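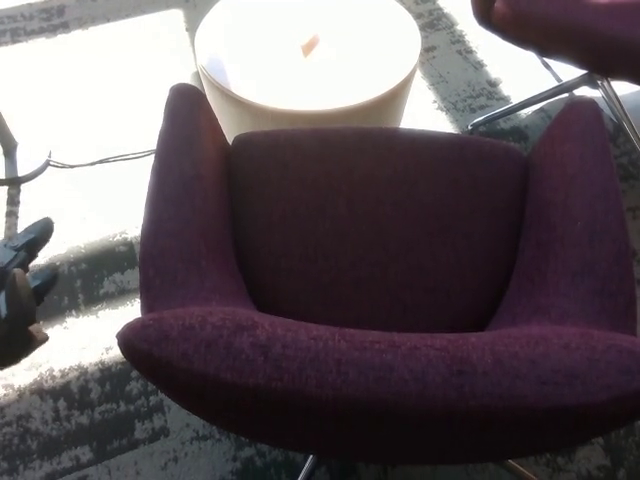
Fig. 1. Serrano armchair in purple tweed-look fabric, with round white side table.

4. Placing and caring for the armchair

Read section 3 (Fitting the base) before you begin. Keep this booklet with the order slip.

Placing the chair

1. Choose a level spot. On carpet, press down on each side of the front rim in turn and check for rocking.
2. Lift the chair by the underside of the seat, with one person on each side. Do not lift by the tops of the arms.
3. Lower it onto all the legs at once. Do not drag it.
4. If a side table stands behind the chair, leave a hand's width between the table and the backrest.
5. Sit down slowly the first time and shift your weight from side to side. If the chair clicks, go back to section 3 and tighten the base screws.

CAUTION: Do not sit or stand on the arms or the front rim. The chair can tip.

CAUTION: Keep the chair 10 inches or more from radiators and heating vents.

Weekly cleaning

1. Vacuum the seat and the inside of the backrest with a soft brush head on low suction. Crumbs collect where the arms curve into the seat -- use the narrow nozzle there.
2. Brush the front rim in one direction with a dry clothes brush.
3. Wipe the chrome legs with a damp cloth, then dry them right away to prevent water spots.

Note: Strong sun fades plum and purple shades faster than gray. Turn the chair every few weeks if it stands near a window.

Removing spills

1. Blot with a plain white cloth. Do not rub.
2. Mix one teaspoon of mild dish soap into 500 ml of cool water.
3. Dab from the outside of the spot toward the middle.
4. Blot again with clean water and let the fabric air dry. Do not use a hair dryer.

Note: Test the soap mix on the underside of the seat first. The lighter flecks in the weave can hide a faint ring until the fabric is dry, so check again the next day.

For replacement floor glides, write to Selma Nikolaidis at Brarkia parts service and quote part 1885.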